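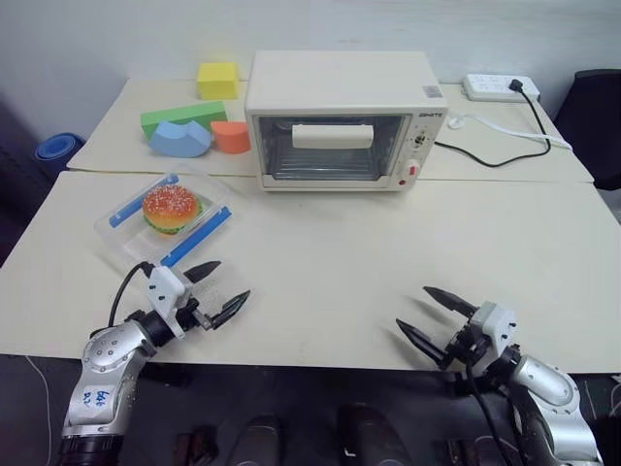 Section 2. Setting Up the Toaster Oven

Read this section before you plug the oven in for the first time. It applies to the small countertop oven in the Rafferty series, with the round dial and the drop-down door.

2.1 Choosing a place

1. Put the oven on a level table or counter that does not rock. If you use two tables pushed together, set the oven so that all of its feet are on the same one.
2. Leave open space on both sides, behind the oven and above it. The outer case gets hot in use.
3. Turn the oven so the door faces you and can be lowered all the way without touching anything.
4. Clear the tabletop next to the oven. Foam blocks, plastic trays, play food, paper and dish towels must be moved well away before the oven is switched on.

CAUTION: Foam and soft plastic can melt or catch fire against a hot case. Do this check every time in a playroom or classroom, even if the oven will only be on for a minute.

2.2 Connecting the power

1. Turn the dial to OFF.
2. Unwind the cord completely and look it over for cuts or flattened spots. Do not use the oven if you find any.
3. Run the cord behind the oven where you can. It should not cross the part of the table where people work, touch the case, or hang over the edge where a child can pull it.
4. Push the plug fully into a grounded wall outlet.

CAUTION: Do not run the oven from a power strip or a light-duty extension cord. An oven that is plugged into a strip for display or for pretend play should stay switched off, with the strip off as well.

2.3 First heating

The heating elements are shipped with a thin protective coating that has to be burned off. Expect some smoke and a smell. Open a window.

1. Take out all packing material, including anything tucked under the wire rack.
2. Wash the rack in warm soapy water, dry it, and slide it back in.
3. Peel off any loose paper stickers from the door glass. Leave the rating label in place.
4. Close the door and set the dial to the highest mark. The indicator light comes on.
5. Let the oven run empty until the smell is gone, then turn the dial to OFF and let it cool with the door open.

NOTE - The handle stays cooler than the glass, but use an oven mitt anyway.

2.4 Everyday use

1. Center the food on the rack. Put a metal pan under anything that drips, such as a burger or cheese toast.
2. Close the door and set the dial.
3. Stay in the room while the oven is on.
4. When you finish, turn the dial to OFF and pull the plug. Hold the plug itself and not the cord.

For replacement racks, contact Imness parts service and ask for part 233.

Last updated: August

Comments

binia_kitchen: Smoke on first heating was more than I expected, even with the window open. Gone by the second run.

Taris: Does part 233 fit the older model with no light? Mine is missing the rack.

oldcounter: @Taris it does not, the older rack is narrower. Ask them for the one that goes with your model.

Taris: OK thanks, will call.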